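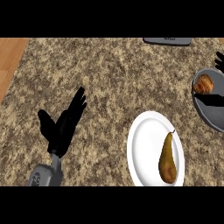 Kitchen counter task, sim view. Pear on the plate, croissant in the gray dish.

Gollier Class Kit: Two-Arm Sim Bench
Sold by Brimar Education

School year license, one classroom: $1,518
Seats: 36
Extra seats: $33 each
Ships as: download key, teacher gets it by email

Software only. No arms in the box, no hardware needed to start. Two simulated arms with multi-fingered hands, students drive them or script them. Runs on ordinary lab desktops. Chromebooks no, sorry.

What you get
- Counter task set (plates, dishes, fruit, bakery items)
- 200 start layouts, shuffled or picked by hand
- Replay viewer, saves every run with the student's name on it
- Teacher guide, PDF. Printed copy extra
- Club license for after school use, same key

Used by the Sheehan robotics club for their November build. Their pear task file is in the download now, look in the folder called "clubs". Coach is Rochelle Ellery, she wrote the scoring sheet too and its a good one. Use it.

Competition teams: the Vukumora student round takes files saved from this kit. Export as version 2, not version 1. Version 1 files get bounced. Check before you submit.

Known issues
- Fingers clip thru thin rims sometimes. Patch coming
- Hands render very dark on older graphics cards. Turn up fill light in Settings
- Replay viewer forgets window size

Updated Dec 6, 2023. Old keys still work, just redownload.

Purchase orders ok. Quote requests go thru the form, put your school name in the subject line or it gets lost.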